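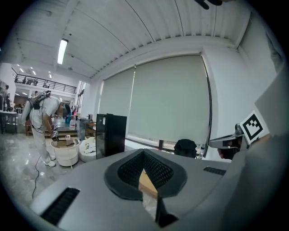 firncombe_bench wrote that the Gaillard shell loses the marker whenever the wrist rolls past a certain angle, and asked whether anyone had seen the same on the Bramier. I have both on loan and need to pick one before June, so I am adding my own numbers and asking again.

Setup: handheld grippers, wrist camera, one square marker per grip for pose. Same pick and place job with small cups, same operator, same lights. With the Gaillard I kept 214 of 267 runs. The rest were thrown out for lost tracking. With the Bramier I have only done a short set, so I don't trust the figure yet. Is the difference down to the shell, the lens or my settings? Controller is a Skanora, firmware as shipped.
Posted by offset_zero

tarn_loop
Check exposure first. If it is on auto, a ceiling light coming into view pulls everything down and the white part of the marker goes grey. Fix the exposure by hand, keep it under 5 ms, and raise the gain until the marker edges are clean. Blinds down if you have windows behind the work. Then repeat the Gaillard set before you compare anything.

After that, look at the shell. A tall side panel keeps the marker close to the lens — good for size in the image, bad for focus. On mine the near corners were soft and the detector dropped them at steep angles. Refocusing slightly closer fixed most of it. I have not used the Bramier with a Skanora, so I can't say how it behaves there.

m4_washer
bramier is better, had mine six months no problems

firncombe_bench
Mine was on auto exposure as well. Fixed it this morning and the roll problem is smaller but still there. It now fails only when the marker is lit from one side.

One more thing to log is the time stamp gap between camera and controller. If it drifts during a run, the pose looks wrong even when the marker is found in every image, and you end up blaming the gripper. Restart the Skanora between sets and compare the first run with the last.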